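How to Make Milk Kefir at Home

I've been making kefir every day for years and I still get a little thrill when I lift the cloth and smell that fresh, yeasty tang. It's cheap, it's forgiving, and once you have live grains you never need to buy a bottle again! My first spoonful came from Sieglinde Fuchs, who carried them over from Nedamby in a jam jar wrapped in a sock, and the grains on my counter now all descend from that jar.

What you need

One tablespoon of live milk kefir grains
Two cups of whole milk (cow or goat, both work)
A clean glass jar, quart size
A coffee filter or piece of cotton cloth, and a rubber band
A fine plastic or stainless steel strainer
A second jar for the finished kefir

Skip ultra-pasteurized milk if you can. Grains will live in it, but mine get sluggish and the kefir comes out thin.

Step 1. Put the grains in the jar and pour in the milk. Leave an inch or two of space at the top.

Step 2. Cover with the cloth, slip the rubber band over it and set the jar out of direct sunlight. A normal kitchen temperature is perfect.

Step 3. Wait a day. In a warm kitchen start checking at 15 hours. You're looking for milk that has thickened like pourable yogurt, maybe with a small pocket of clear whey near the bottom. Give the jar a gentle swirl now and then if you happen to be passing.

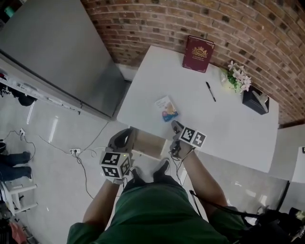
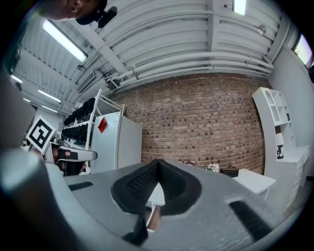 Table with book and pen; close view of a black finger pad

Step 4. Set the strainer over the second jar and pour. Stir softly with a wooden or silicone spoon until the kefir drops through and the grains stay behind. They look like tiny cauliflower florets, and they're tougher than you'd think.

Step 5. Drop the grains straight into fresh milk and start over. Please don't rinse them under the tap - a bit of old kefir on them gets the next batch going.

Step 6. Drink it now or close the lid and chill it. I love mine after a night in the fridge, when it turns smoother and a little fizzy.

If something looks off

Big split into curds and whey: it went too long, or you have too many grains for the milk. Shake it up (it's still great in pancakes!) and use more milk next time.

Still runny after a full day: new grains often need a week of daily milk changes before they settle in. Keep going.

Pink, orange or fuzzy spots: throw out the whole thing, grains included, and scrub the jar well.

New to fermented milk? Start with a quarter cup a day and work up over a week or two, so your stomach has time to get used to it. Check with your doctor first if your immune system is weakened.

Going away? Cover the grains with fresh milk, put on a lid and keep them in the fridge for up to two weeks. The first batch afterward can taste flat, so I use that one for baking. Annag Mackay stirs hers into soda bread dough in place of buttermilk, and it's the best loaf I've had all April.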